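Why Are Potato Chip Bags So Puffy?

Have you ever squeezed a bag of potato chips before opening it? It feels a bit like a pillow, doesn't it? You might think it must be stuffed to the very top with chips, and then you pull it open and find that the chips only come up partway. Lots of people grumble about this (grown-ups especially, and sometimes quite loudly in the car), and they wonder where the rest of their snack has gone. But the puffiness has a job to do, and to understand it we need to go right back to the potato.

From potato to chip

A potato is mostly water. If you cut one in half and press your finger on it, you can feel how damp it is inside. To make chips, a factory washes and peels the potatoes, and then a machine with very sharp blades cuts them into slices so thin that you could almost read this page through one.

Next the slices go into hot oil. The oil is far hotter than boiling water, so the water inside the potato turns to steam and rushes out. That's what all those bubbles are when something is frying! After a few minutes nearly all the water has gone, and what's left is thin, golden and stiff. A stiff, dry thing snaps when you bite it, and the snap is the crunch you hear inside your own head.

In the town of Kelville, where I grew up, there was a little chip shop called Fiore, and the man who ran it, Mirko Bellini, fried his chips in a big pan at the back. He sold them in paper bags, and you had to eat them the same day. If you saved some for breakfast (I tried this more than once), they bent instead of snapping, and they tasted a little like old crayons. I didn't know why then, but I do now.

Two things that spoil a chip

The first is water. There is always some water floating in the air around us, even when we can't see it. A dry chip soaks up that water the way a sponge does, only more slowly, and it turns soft and bendy.

The second is oxygen. Oxygen is the part of the air that our bodies need, so we are very glad to have it, but it isn't kind to chips. It mixes with the oil in them and gives the oil a stale, cardboardy taste. Light makes this happen faster.

So a chip that has to wait in a store for weeks needs to be kept away from damp air, from oxygen and from light. It's a fussy little thing, really.

What's inside the puff?

When chips drop into their bag at the factory, a machine blows in a gas called nitrogen just before the bag is sealed shut. The nitrogen pushes out the ordinary air and takes its place.

Nitrogen might sound strange, but you have been breathing it all your life. Most of the air around you is nitrogen! It has no smell, no color and no taste, and it leaves the oil in the chips alone.

The gas does something else, too. Chips break very easily, and they often ride a long way in trucks. If one went from a factory to a store 300 miles off in a flat bag, it would bump against its neighbors all the way, and you'd be eating crumbs with a spoon. The nitrogen works as a cushion, so the bags can be packed side by side in a cardboard box and bounce along quite happily.
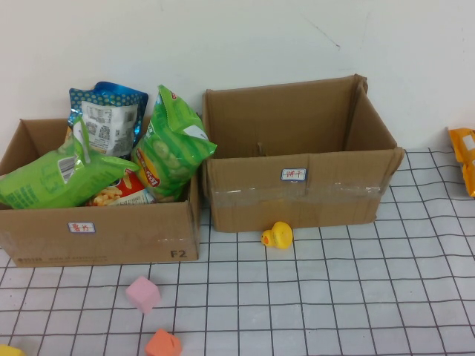 Why is the bag shiny inside?

Next time you finish a bag, ask if you can wash it out and look at it closely. Many chip bags are silver on the inside. They are made of thin plastic layers stuck together, and one of them often has a coating of aluminum so fine that it weighs almost nothing. The metal keeps out light and helps to keep out oxygen and water, while the plastic makes the bag strong enough to hold its puff.

Try it yourself

You will need 2 chips from the same bag, a plate, and a small jar with a tight lid.

Put one chip in the jar and close the lid. Put the other on the plate and leave it somewhere out of the way — a bathroom shelf works very well, as the air there is often damp. Wait until the next day.

Now snap each chip close to your ear. Which one makes the louder sound? Which one bends? Don't eat the bathroom chip, please, however much you like chips.

A mountain puzzle

If you ever drive up a high mountain with a bag of chips, keep an eye on it. The air pushes on everything, and high up it pushes less than it does down at the beach. The gas in the bag spreads out, and the bag gets fatter and fatter. Sometimes one even pops! On the way back down it shrinks again, and by the time you reach the bottom it will be its old size.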